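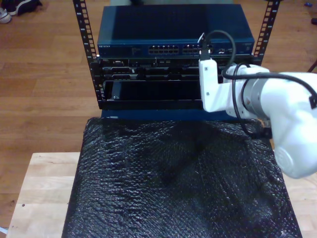 Wedding announcements in the local paper -- who still does them?

Stulside Community Board > Family & Celebrations

quillandcake
Posted May 11, 2026

My daughter gets married in August and I am determined to have a proper write-up in the paper, the old-fashioned kind with the parents' names and what the bridesmaids wore and where everybody went to school. I've got a whole scrapbook of them going back to my gran's and I love every single one! Hers takes up half a column and tells you the exact flowers in the buttonholes.

The Stulside paper still has the form on its site but it's one page long and seems to want about as much as you'd put on a postcard. Has anyone sent one in lately? Do they print what you give them or do they chop it? And do you write it yourself in the third person? I feel daft typing "the bride's mother wore teal" when I'm the bride's mother.

Any tips very welcome. I'm at the stage where I've got 53 people replied and nothing else sorted.

meirion_j
We did one for our lad the year before last. Yes, you write it yourself, third person, and yes it feels ridiculous for the first two lines and then you get into it. They cut ours but only the bit about the car. I was a bit put out as it was a very nice car.

Send the photo as a separate attachment. Ours was pasted into the letter and they printed it the size of a stamp.

Congratulations by the way!

Meirion James

tealeafterrace
Oh I do love these. I read them before anything else, even when I don't know a soul in them. Put the music in! People always leave out the music and it's what I want to know. What did she walk in to, who played it.

northbank_Fatos
Bit of a different view from me. I'd ask your daughter first. My sister's in-laws put one in with full names, the street they'd bought a house on, where they both worked and the fact they'd be away for a fortnight. I nearly fell off my chair. It was a lovely piece but you might as well leave the key under the mat.

tealeafterrace
That's a bit gloomy for a wedding thread Fatos. These have been printed for a hundred years and the couple's friends have put it all online anyway by then.

northbank_Fatos
Their friends can take it down again if asked. The paper can't. I'm not saying don't do one, I'm saying leave out the address and the honeymoon dates. I like reading them too.

quillandcake
Fair point, and I hadn't thought about the dates at all! I can hold it back till they're home. Gran's says "the couple are touring the lakes by motor" and I was dying to copy that line. I suppose "the couple toured the lakes" works as well.

I did ask her. She said "if it makes you happy, Mum", which I am choosing to take as a yes.

azraperic
Hello, I used to type these up for the paper, so a few things from the other side of the desk.

Check the spelling of every name with the person it belongs to. We had more upset over names than everything else put together. If there are accents, write them clearly and ask for them to be kept. My own surname has been printed four ways.

Say who people are to the couple. "Cousin of the bride" takes three words and saves a phone call.

Put the important things first, as cuts are made from the bottom up. Names, parents, place, who married them, then attendants, then clothes, then the party. Anything you can't bear to lose goes in the top half. And put a phone number on it that you will answer.

If grandparents have died it's usual to put "the late", and do please ask the family how they'd like it worded. Some want it and some would sooner not see it on a happy page.

Azra Perić

quillandcake
Azra this is GOLD, thank you. I've started again with the order you said. The dress was in the first sentence, oops.

One question -- his parents are divorced and both remarried. Do I list all four of them?

azraperic
Yes, if they're happy with it. "Son of X of this town, and of Y of that town", then the step-parents after each one with "and". Ask him which way round. Don't guess.

svatopluk_c
I would list only the mother and father. Step-parents make the sentence so long that you forget who got married.

meirion_j
Disagree there. My wife is a stepmum and she did most of the driving, the packed lunches and the school plays. She was in the sentence and she has it framed in the hall.

svatopluk_c
Well then she should be in it. I was thinking of the grammar only. Put each family in its own sentence and it will read well.

Ilir_B
Is anyone else's paper charging now? The one over in Jatitz wanted payment by the line last I looked, so my aunt's golden wedding notice came out like a telegram. It was still very sweet. She bought 3 copies and then went back for more.

azraperic
Free here when I left, for weddings and anniversaries. I'd ring and ask though, that was a while back.

tealeafterrace
Still free, my neighbour had her ruby one in at Easter. No limit on the length that she knew of either.

quillandcake
Rang them this morning! Free, and they'd like it within a month of the day. The young man on the phone was ever so nice and said they don't get many long ones now and he'd be glad of it. He may regret saying that.

Here's my opening, be kind:

"The marriage took place at Stulside of Miss Hana Stojanovska, only daughter of Mr and Mrs Stojanovska, and Mr Peter Lowe. The bride entered to a cello piece played by her godfather."

His parents to go in next once he's told me the order.

tealeafterrace
THE CELLO. Perfect. What piece?

quillandcake
Still being argued over. Her godfather wants Fauré and she wants something off a film. I'm staying out of it.

northbank_Fatos
That reads beautifully. No address in sight, I'm delighted.

meirion_j
Very good. Is there a car?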